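**Hiring from the percussion store: changes for the spring term**

The percussion store at Sallholm reopens for hire in March. Most of what follows concerns schools and amateur bands, but please read it if you borrow anything larger than a snare drum, as the booking rules have changed.

The main news is the timpani. The old set of four has been back at the Michiels workshop since the autumn and is now ready. All four drums have new heads, and the pedal on the 29-inch, which slipped whenever it was tuned above a B flat, has been rebuilt. The tuning gauges have been reset too, but they are only a guide. Please tune by ear and leave the gauge markers where they are, so that the next player doesn't have to work out what you did.

The drums travel with padded covers and head discs. Both must go back on before the drums are moved, even across a corridor. Two heads were dented last year on trips of a few yards.

The four-and-a-third octave marimba can be hired again as well. It splits into two frames and packs into 13 numbered bags. The numbers match the list inside the lid of the largest bag. Bars are rolled in order, low to high, and the cord stays threaded through them. If a cord frays, ring the store and we will send one out. Don't tie a knot in it, as the knot catches on the posts and the bars either side stop ringing properly. 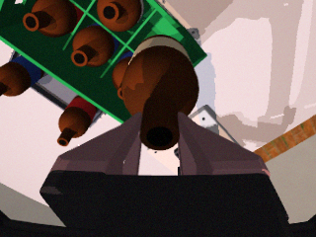

*A gripper closed around a large brown bottle.*

Charges are as follows. The timpani are £117 a week for the set of four, and we no longer hire them out in pairs. The marimba is the same price. Xylophone, glockenspiel and tubular bells are priced one by one on the hire sheet, and small instruments are free to anyone who has a larger item out at the same time. Beaters are not included with anything except the tubular bells. We used to lend timpani sticks, but they came back with the felt worn through and we can't keep replacing them.

The deposit for a full concert set is now £545. It is returned when everything has been checked in, normally within the week. For insurance you will need to give us the address where the instruments will be kept overnight. A locked van doesn't count.

Bookings should be made by email to Jozef Bosman, who looks after the store. Tell him the dates, what you need, and whether there are steps at the venue. The timpani will not go up a spiral staircase, and the marimba frames need a landing at least as wide as a normal door. Collection is from the side entrance between 9.30 and noon. Bring two people for the marimba and three for the timpani.

Deliveries to Flornstead will carry on for groups that rehearse there, with the van leaving at 2 p.m. There is room for one large instrument per trip, so early booking helps.

The bass drum stand is still missing a wing nut and has been taken off the list for now. The Hiltska vibraphone is also unavailable. Its motor runs but the belt is perished, and the replacement that came was the wrong length – a second one is on order. It can be borrowed for practice without the motor if that suits you, at no charge, as long as it stays in the building.

The updated hire sheet is pinned up by the store door, and Jozef can send a copy by email.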